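Comparing Quoted and Billed Freight Charges for Small Shippers
Project Report, Introduction to Logistics Management

Prepared by: Liliana Carbone, Min-kyu Won and Kelly Assunção
Project adviser: Ah-rin So
Submitted: 2024-07-03

Summary

This report examines the difference between the freight charges quoted to a small shipper before an order is placed and the charges that appear on the carrier's invoice. The project team reviewed 95 shipments sent by Kultero, a seller of kitchen and restaurant goods, through two freight brokers, Numden and Tiltamard. In 26 of these shipments, the billed amount was higher than the quote. Most of the increases came from services that were needed at delivery but had not been entered on the quote request. The team recommends changes to the order form and to the way package measurements are recorded.

Background

Kultero sells crated and palletized goods to restaurants, schools and private buyers. Customers may ask for a shipping cost by telephone or through the web store before they order. An office employee enters the shipment details into the broker's rate system and gives the customer the price shown. Kultero then charges that price, even if the carrier later bills a different amount. Any increase is therefore paid by the company.

Dong-geon Pyo, the shipping manager at Kultero, asked the team to find out which kinds of orders produced the largest differences. He also supplied the quote records and invoices used in this study. Customer names and street addresses were removed before the records were shared.

Method

Each quote was matched to its invoice by order number. The team recorded the destination type, the stated weight, the billed weight, the freight class and all added charges. Shipments that were canceled or returned were left out. Three shipments with damaged or unreadable paperwork were also left out and are not part of the total given above.

Differences were sorted by cause. Where an invoice showed more than one cause, the shipment was placed under the one with the larger dollar amount. Kelly Assunção entered the records, and Min-kyu Won checked each entry against the original paperwork. Disagreements were settled with the adviser.

Findings

The most common cause was liftgate service. A liftgate is needed when the receiving address has no loading dock, and carriers add a fee for it whether or not it was requested in advance. Many restaurants in the records were listed simply as business addresses, and the office assumed that a dock was available.

Residential delivery was the second cause. Several buyers operated a business from a home address. The brokers' systems treated these as commercial locations at the quote stage, while the carriers billed them as residences.

Reweighing and reclassification accounted for most of the remaining cases. The weight of the pallet itself had been left off some requests. In others, the height of the finished load was entered from the product catalog and did not include the crate — a small difference on one item, but enough to change the freight class on a full pallet of lighter goods such as cups and serving trays.

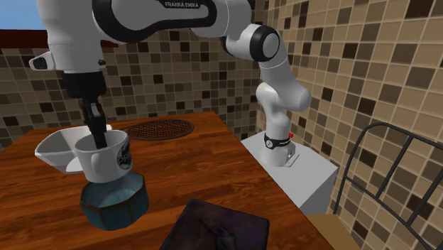 Comparison of the Two Brokers

Numden returned lower base rates on short routes, and Tiltamard was usually lower on routes that crossed several states. The team did not find that either broker's quotes were less reliable than the other's when the same details were entered. The Tiltamard form asks about dock access on its first page. The Numden form places the question under an optional menu, and that menu had been skipped on many of the requests reviewed.

Annual Cost

Based on the records supplied, the team estimates that unplanned charges cost Kultero some 3000 dollars a year. December orders were responsible for a large share of this amount. Temporary staff handled many of the quotes in that month, and the written instructions available to them did not cover added services.

Recommendations

1. Add required questions about dock access, liftgate service and residential delivery to the web store and the telephone order sheet.
2. Measure and weigh each load after it has been packed, with the pallet included.
3. Keep a table of packed dimensions for frequently ordered items, beginning with the Jeon line of stackable tableware.
4. Give temporary staff a one-page guide to added charges before the December season.
5. Review all invoices within the period each broker allows for disputes.

Limitations

The records came from one company and may not represent other small shippers. Fuel surcharges changed during the period studied, and the team did not adjust for them. Carrier names were missing from part of the Numden file, so no comparison of individual carriers was attempted.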